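The great mug cull, and other kitchen business

January 23, 2020

So I finally did it. I went through the mugs.

If you've been reading since September you know this has been on the list since we moved in, right below "fix the hall light" (still not fixed) and "call Ignacio back" (called him, he talked for an hour, it was great). We had 54 mugs. Fifty-four! For two people, one of whom mostly drinks water out of a jar. I laid them all out on the bed one evening and Edgars walked in, looked at them, and walked right back out again.

Some of them were easy. Anything with a chip on the rim went. The Brorton Savings & Loan mug went, because I've never banked there and have no idea how it got into my life. The giant soup ones from my aunt were harder, but they don't fit under the coffee maker and I was tired of pretending I'd make soup in them. In the end I kept the plain white ones, plus a few with sentimental value that live on the high shelf.

I know white mugs are boring. I love them anyway! They stack, they go with everything, tea looks nice in them, and if one breaks I won't be sad for a week.
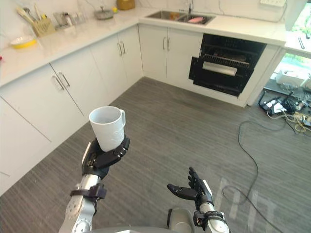
Plain white mug, white cabinets, white counter. I have a type.

The other thing I wanted to talk about is the counter, since so many of you wrote in after the last post with opinions. (Tobias, yours was two pages long. Thank you. I think.) The old rule in our house was that anything could land on the counter and stay there until company came. The new rule is that it has to be something we use every day or it goes in a cabinet. The utensils passed easily. I tried keeping them in a drawer for a month, at the suggestion of a book I won't name, and I spent that whole month digging for the spatula while the eggs got rubbery. They're back out where I can grab them and they're staying out.

The pot with the lid also gets to stay, mostly out of laziness. It gets used for rice, oatmeal, pasta, and once for a very bad attempt at caramel, and by the time I'd put it away I'd be getting it out again. Same goes for anything yellow. Yellow is the one color I allow myself in there, and a little bit of it on all that white stone cheers me up in January like you would not believe.

Things that did not make the cut: the Prilto bread slicer guide (who was I kidding), a stack of takeout menus, the paper towel holder that fell over every single time, and a Kincaid egg timer shaped like a hen that I am giving to Barrett Hutchins next door, who has wanted it for years and been very open about that.

Then there's the dishwasher question. I grew up without one and I still rinse everything like my mother is watching. Edgars thinks that's a waste of water. I think he has never scraped dried oatmeal off a spoon with his thumbnail.

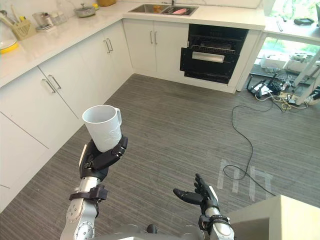

We've settled on a truce where mugs go straight in, no rinsing, unless there's been cocoa. Cocoa gets a rinse. Plates get a scrape. Anything with cheese on it is up to whoever ate the cheese. And whoever finds it clean in the morning empties it before making coffee, which has led to a certain amount of sneaking past it, on both sides – I'm not proud.

Having fewer mugs has helped with this more than I expected. With 54 of them we could go days without running a load, and they'd pile up by the sink until it looked like the back room of a diner. Now we run out, so we have to deal with it. It takes me 6 minutes to empty the whole thing if I don't stop to look at my phone.

I ended up giving away 30 of the rejects. Farhad Tehrani took a whole box for the break room at his work and sent me a thank-you note, on actual paper! The rest are in the trunk of my car, where I expect they'll ride around until spring.

Next up is the spice drawer. I found three jars of cream of tartar in there and I couldn't tell you one thing I've made with it, so if you have recipes, please send them along.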